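Okay, so I promised I'd write up what I've been doing with the hand controller, and then June got away from me. Sorry! Grab a cuppa.

The short version is that I rewrote the grasp layer in Dasby (my little control stack, named after a street I used to live on) and it's so much nicer to work in now. The old version had one enormous state machine that did everything, from picking a grasp to closing the fingers to deciding whether it had hold of anything. Every time I touched the thumb code, something in the wrist would break. I'd been putting off fixing it for ages and I reckon I was a bit scared of it.

So now there are 2 processes. Utora does the perception side, finds edges and spits out candidate contact points, and Dasby takes whichever one scores best and runs the fingers at 500 Hz. They talk over a plain socket. A mate keeps telling me I should use a proper message bus, and he's probably right, but I can read my own logs this way.

Cloth is the thing that's been eating my evenings. With a rigid object you fit a shape, plan to it, done. With cloth, the edge Utora finds might be the top layer, or the layer under it, or a crease that looks for all the world like an edge (argh, creases). I was getting beautiful confident scores on folds in the middle of the fabric. What helped was borrowing a trick from the old Yousafzai branch: look at the texture on both sides of the line, and if it matches, knock the score right down. Borders with their own weave are great for this, plain tea towels are still a pain.

I also capped the thumb's approach angle at 90 degrees, which got rid of a nasty flip in the solver whenever the target was close to the wrist.

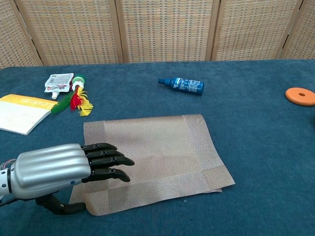 Thumb on the bottom edge of the placemat, which has a second layer poking out at the lower right.

Next job is the timeout. It's set to 90 milliseconds at the moment, a number I pulled out of thin air, and I want it to depend on how stale the last Utora result is. I've also got to merge the Ladosov calibration changes before they rot any further. If anyone's got a favourite way of replaying logs against a live controller, chuck it in the comments, mine is a shell script and a lot of swearing.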